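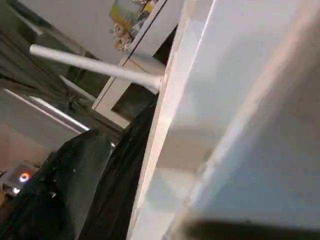
4장. 양팔 작업 키트 설치와 첫 운전

이 장은 코틀로(Koltlow) 양팔 키트를 상자에서 꺼내 작업대에 고정한 분을 위한 것입니다. 아직 고정하지 않았다면 3장으로 돌아가십시오. 고정하지 않은 로봇도 움직이기는 합니다. 다만 본인이 원하는 방향으로만 움직입니다.

브래든 판매점에서 구입한 키트에는 그리퍼 손가락 패드가 이미 끼워져 있습니다. 카나우 창고에서 직접 배송된 키트에는 패드가 작은 봉투에 따로 들어 있으며, 그 봉투는 대체로 포장재와 함께 버려집니다. 4.1절을 읽기 전에 포장재를 한 번 더 뒤져 보십시오.

4.1 손가락 패드와 손목 카메라

1. 컨트롤러 전원을 끕니다. 화면만 끈 것은 전원을 끈 것이 아닙니다.
2. 양쪽 그리퍼를 손으로 끝까지 벌립니다. 뻑뻑하면 정상이고, 아무 저항이 없으면 전원을 끄기 전에 브레이크를 해제해 둔 것입니다. 1번부터 다시 하십시오.
3. 패드를 손가락 안쪽 홈에 밀어 넣고 딸깍 소리가 날 때까지 누릅니다.
4. 손목 카메라 렌즈를 마른 천으로 닦습니다. 입김을 불어 소매로 닦는 방법은 널리 쓰이지만 권장하지 않습니다.
5. 카메라 케이블을 손목 위 브래킷에 연결하고, 팔을 따라 여유 있게 둘러 줍니다. 팽팽하게 당겨 깔끔하게 정리한 케이블은 보기에 좋고, 첫 손목 회전에서 빠집니다.

참고: 손목 카메라는 초점 거리가 짧지 않습니다. 물체에 바짝 다가가면 화면이 흐려지는데, 고장이 아닙니다. 고객지원 담당 이포르 케메이스가 가장 자주 받는 문의이며, 그는 이 문장이 굵은 글씨로 인쇄되기를 바랐습니다.

4.2 작업물 놓기

1. 작업대에 무광 천을 깝니다. 주름은 조금 있어도 됩니다. 다만 주름 밑에 나사나 드라이버가 들어 있지 않은지 손바닥으로 쓸어 확인하십시오.
2. 작업물은 두 팔이 모두 닿는 곳에 둡니다. 한 팔만 닿는 곳에 두면 다른 팔은 명령을 받고도 끝내 도착하지 못하고, 컨트롤러는 오류 18을 표시합니다.
3. 기둥이나 막대가 달린 물건은 가장 긴 부분이 팔의 이동 경로를 가로지르지 않도록 돌려 놓습니다.
4. 커튼, 전선, 걸어 둔 옷은 작업 반경 밖으로 치웁니다. 그리퍼는 천을 매우 잘 잡습니다. 시키지 않았을 때 특히 그렇습니다.

주의: 운전 중에는 작업 반경 안에 손을 넣지 마십시오. “잠깐만 바로잡으려고”는 이 문장의 예외가 아닙니다.

4.3 원통형 물체 잡기

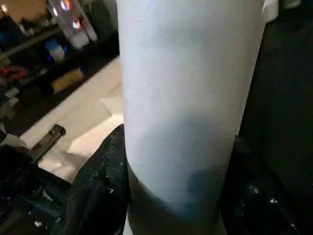 읽는 시간 4분

원통은 쉬워 보입니다. 앞뒤가 없고 모서리도 없으니 어디를 잡아도 될 것 같지만, 바로 그래서 조금만 중심을 벗어나도 빙글 돌아 빠져나갑니다. 위 화면에서처럼 두 손가락이 양옆에서 원통을 감싸는 모양이 되도록 맞추십시오.

1. 메뉴에서 ‘잡기’를 누르고 ‘원통’을 고릅니다. ‘자동’도 있습니다. 자동은 대개 ‘상자’를 고릅니다.
2. 손목 화면을 보며 물체가 두 손가락 사이 가운데에 올 때까지 접근합니다.
3. 힘을 9로 맞춥니다. 종이나 얇은 플라스틱이라면 이보다 낮게 시작하십시오.
4. 천천히 닫고, 접촉 표시가 양쪽 모두 켜지는지 봅니다.
5. 14밀리미터만 들어 올려 멈춥니다. 물체가 기울면 내려놓고 2번으로 돌아갑니다. 그대로 있으면 계속 올려도 됩니다.

참고: 검은 패드에는 흰 먼지와 보풀이 유난히 잘 보입니다. 보기에 거슬리는 것으로 끝나면 좋겠지만, 먼지가 쌓인 패드는 미끄럽습니다. 물기를 꼭 짠 천으로 닦고 완전히 말린 뒤 사용하십시오. 알코올을 쓰면 패드가 깨끗해지고, 이어서 갈라집니다.

4.4 두 팔로 함께 잡기

한 손으로 들면 기우뚱하는 물건을 위한 기능입니다. 두 팔은 서로의 위치를 알고 있지만 서로의 의도까지는 모릅니다. 의도는 사용자가 정해 주어야 합니다.

1. ‘양팔’ 탭에서 주도할 팔을 고릅니다. 고르지 않으면 왼팔이 주도합니다. 왼팔이 특별히 유능해서 그런 것은 아니고, 펌웨어를 쓴 에버니저 퀘이가 왼손잡이입니다.
2. 주도하는 팔로 물체의 아래쪽 가장자리를 먼저 잡습니다.
3. 따라가는 팔을 반대편에 보냅니다. 기둥이 있으면 밑동 가까이를 잡으십시오. 위쪽을 잡으면 지렛대가 되고, 지렛대 원리는 사용자의 편이 아닙니다. 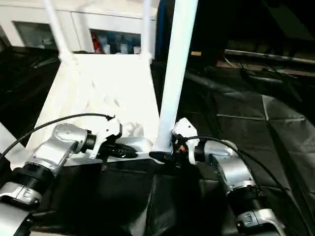
4. 두 그리퍼 사이에 틈을 남겨 둡니다. 최소 간격은 25밀리미터입니다. 그보다 가까워지면 충돌 방지가 작동하여 두 팔이 동시에 멈추고, 이 상태를 풀려면 컨트롤러의 노란 단추를 길게 눌러야 합니다. 짧게 여러 번 누르면 언어 설정이 웨일스어로 바뀝니다.
5. ‘동기’를 켜고 힘을 양쪽 같은 값으로 맞춥니다. 값이 다르면 센 쪽이 이기고, 지는 것은 물체입니다.
6. 속도를 ‘느림’으로 두고 첫 동작을 실행합니다. ‘보통’은 첫 동작을 세 번 연속 문제없이 마친 다음에 쓰십시오. ‘빠름’은 시연용이며, 깨지지 않는 물건에만 쓰십시오.

주의: 밝은 흰색 판은 조명을 강하게 반사하여 머리 카메라 화면에서 하얗게 날아갈 수 있습니다. 가장자리 인식이 자꾸 실패하면 노출을 한 단계 내리거나 조명을 옆으로 옮기십시오. 물건을 다른 색으로 칠한 고객도 있었는데, 보증 조건에는 영향이 없었습니다.

4.5 잘 안 될 때

오류 18: 팔이 목표에 닿지 않습니다. 작업물을 가까이 옮기십시오. 작업대를 옮겼다면 3장의 보정을 다시 해야 합니다.

오류 9: 손목 카메라 신호가 없습니다. 케이블을 확인하십시오. 4.1절 5번에서 경고한 바로 그 케이블입니다.

접촉 표시가 한쪽만 켜짐: 물체가 중심에서 벗어났거나 한쪽 패드가 빠졌습니다. 빠진 패드는 천의 주름 속을 먼저 찾아보십시오.

두 팔이 모두 멈추고 오류 번호가 없음: 비상 정지 단추가 눌려 있습니다. 단추 위에 머그잔이나 이 설명서가 올라가 있는지 확인하십시오.

그 밖의 문제는 판매점을 통해 캐트린 필립스에게 접수해 주십시오. 컨트롤러 뒷면의 일련번호와 마지막으로 누른 단추를 함께 적어 주시면 빠릅니다. “아무것도 안 눌렀음”은 접수되지만 처리 순서는 뒤로 갑니다.

패드 교체 주기와 관절 윤활은 5장에 있습니다.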